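Category: Home storage > Shelves and packing
Posted 2026-03-23 by Kazimír Zelenák

Labels fall off my steel shelves in a cold storeroom

I keep the stock for a small tea shop in Prurdale. The storeroom is not heated, and since December the paper labels come off the front rail of the steel shelves. I wiped the rail with dish soap and pressed every label hard, but after a few days they curl again. The rail is shiny metal with a folded lip at the bottom.

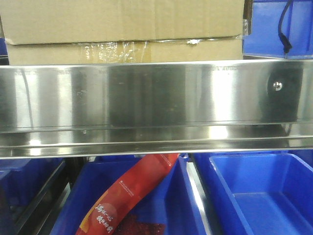
What I tried already

— Normal office labels, the cheap ones.
— Clear tape over the label. It holds longer but looks ugly.
— Magnets. They do not stick to this steel.

I have 69 kinds of tea, so I do not want to write them all again each month. Must I change the glue or the shelf?

Delphine Begay
Dish soap can leave a thin film. Wipe the rail with rubbing alcohol, let it dry, and bring the labels from a warm room. Look for "freezer grade" on the pack. I bought a roll of 2000 and it will last me for years. Press from the middle to the ends and leave the label alone for one day.

Another way is to label the cartons and leave the rail clean. Write on the outside wall, near the top, with a thick marker. Cardboard takes ink very well, also in the cold.

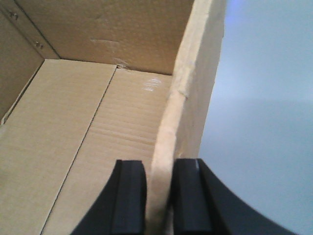

Cut edge of a corrugated carton wall.

Arlo Greenberg
just use clip on holders, problem solved. measure the lip first, mine did not fit

Last updated by Kazimír Zelenák: alcohol helped, I wait for the freezer labels now.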